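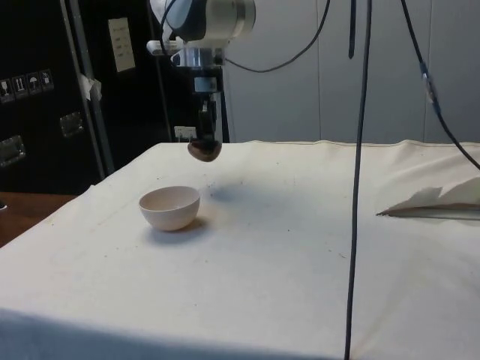
Contents > Part Two: Machines at Work > Chapter 2: Can They Do the Chores Yet?

Chapter 2
Can They Do the Chores Yet?

Most of the robots earning their keep today work behind a fence. They weld car bodies, stack cartons and paint panels, and the work comes to them in the same position every time. A kitchen bench or the back room of a shop is a different kind of place. The sugar is kept in whatever jar was clean. The cloth has wrinkles in it. Someone has moved the bowl.

This chapter looks at how far machines have come with ordinary chores, at home and on the shop floor. We begin with one of the plainest, moving something loose and dry into a bowl. A small child can learn it in an afternoon, spilling a good deal along the way. For a robot arm it joins several hard problems in one short movement. The arm has to find the bowl, hold the scoop at the right angle, keep it level while travelling and tip it over the rim. Crumbs on the tablecloth are a fair record of how hard that is. 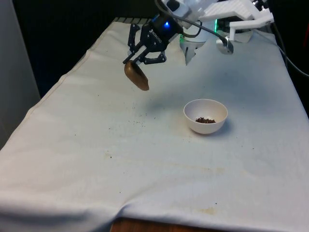
2.1 What counts as done?

Before we can say whether a machine can do a chore, we have to agree on what finishing it means. Mircea Filip, who ran the canteen at the Vikerside joinery works, put the matter to his apprentices as a question about labour: if I have to wipe up after you, who did the job?

By that standard a scoop of coffee that leaves a trail across the bench is half a job. The coffee is in the bowl, and a person still has to fetch the cloth. Engineers often score the same attempt as a success, as the bowl was their only target. Both views are reasonable, and you will meet both in your reading. Check which one a writer is using before you compare results.
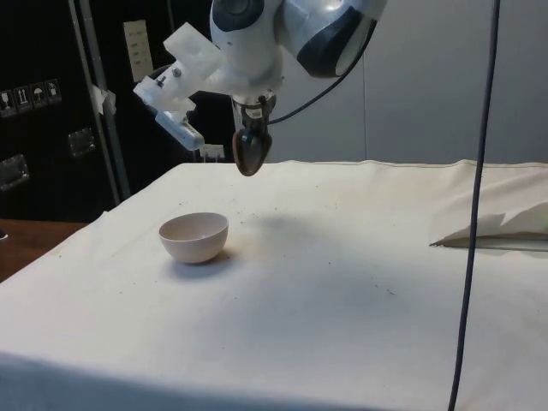
Time matters as well. A cook fills a bowl in a couple of seconds and hardly looks. If a machine takes almost 30 seconds over each scoop, it may still be useful in a place where the work can run overnight, and of no use at all during the breakfast rush.

In Section 2.2 we apply these tests to folding, wiping and shelf stacking, and compare two workplaces, the Hirkska laundry and the Ciobanu hardware store. Keep your own definition of "done" beside you as you read.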